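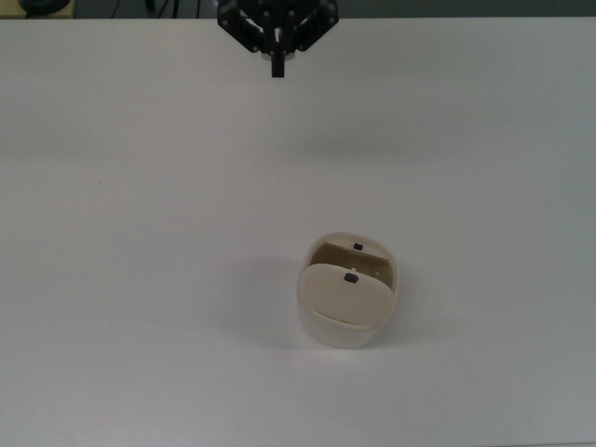

Durkurix Tabletop Bins: Data Card

Version 1.3, revised November
Maintainer: Sajib Bhuiyan
Contact: open an issue in the Trandivton tracker under the label "bins"

Summary

This set covers small plastic containers with a tilting lid or flap, the kind sold for desks, vanities and kitchen counters. It has 395 records covering 209 containers. A record consists of one or more pictures, a short text entry and a row in bins.csv. The cream-colored-type entries are filed under colour group "off-white", which takes in cream, ivory and pale beige.

Contents

bins.csv: one row per record
notes/: free text, one file per record
pictures/: grouped by colour group, then by record number
CHANGES: edits since version 1.0

Fields

record: integer, never reused
footprint: round, oval, square, rectangular, other
colour_body: colour group of the walls
colour_lid: colour group of the lid or flap, entered separately even where the two look close
finish: matte, satin, glossy, unknown
lid_state: closed, tilted, open, missing
surface: colour of whatever the container is standing on
remarks: optional, plain text

How entries are made

Each container goes on a table by itself. White tabletops are preferred, although a pale bin on a white top has soft edges and its outline should be checked at full size before the footprint is entered. A beige flap against a cream body is entered as two colours if the difference can be seen without adjusting the picture. Slightly glossy walls are entered as satin.

The state of the lid is recorded as seen. A flap sitting at an angle in the opening is "tilted", whatever position it would normally rest in. Do not guess at the hinge type. It was a field in version 1.0 and was removed after 13 records were found to disagree with their own notes.

Size is not included. The Mancuso shelf list gives height and capacity for part of the collection and can be joined on the record number, but its measurements were taken with lids off and do not match the assembled height.

Known problems

Of the 395 records, 315 have a checked footprint. The remainder carry the value from first entry. Oval and rounded rectangular bins are the usual confusion, mostly where the container was viewed from above and the base is wider than the rim.

Shading on the tabletop has been mistaken for a second surface colour in a few rows. A grey band or a darker corner on a white table is still "white". Small specks on the surface are ignored.

The off-white group is too broad. A split into cream and beige is planned once the Domar colour sheets have been re-scanned.

Corrections

Send the record number, the field and the proposed value. Please do not edit bins.csv directly, as it is rebuilt from the notes folder at each release.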